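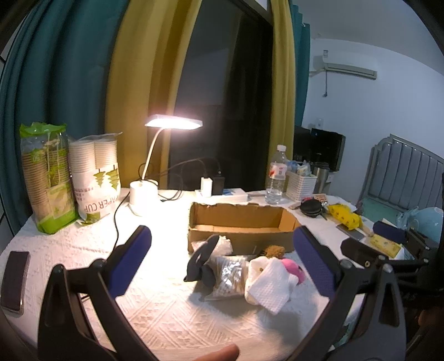

4.3 Rules for the work place before recording

These rules are valid for all stations which use the Cadgate hand-held gripper, in Perance and also in Florkitberg. Please read the complete section before you start the first session of your shift.

1. Put the table cover flat and pull the folds to the outside. A fold under an object can change its height and the jaws will touch the table too early.

2. Switch on the lamp and wait 3 minutes. Do not move the lamp during a session. If you must move it, close the session and open a new one.

3. Place the object box so that you can reach all its sides without changing your feet. Open flaps must stay open by themselves.

4. Check the pads of both jaws. Clean them with a dry cloth. A pad with a cut or a loose corner must be replaced, see section 6.

5. Close and open the gripper 10 times in the air. The movement must feel the same each time.

6. Enter the station number and your operator code in Umali, then press Start.

Note: The operator code is not your name. Do not write names, phone numbers or addresses in the comment field.

Caution: Keep fingers of the free hand away from the jaws. The spring is stronger than it looks - it can pinch the skin also when the power is off.

Caution: Do not use glass, knives or open liquids at a station which has a cloth cover.

4.4 When a session must be rejected

Mark the session as "rejected" in these cases:

- another person reached into the work area
- the gripper fell or hit the table hard
- a document, a screen or a letter with private data was visible

A failed grasp is not a reason to reject. Keep it and continue with the next try. In the June check we looked at 2,138 sessions, and many good ones were rejected only for this.

Rejected sessions stay in Umali until the shift leader has confirmed them. Operators must not delete them.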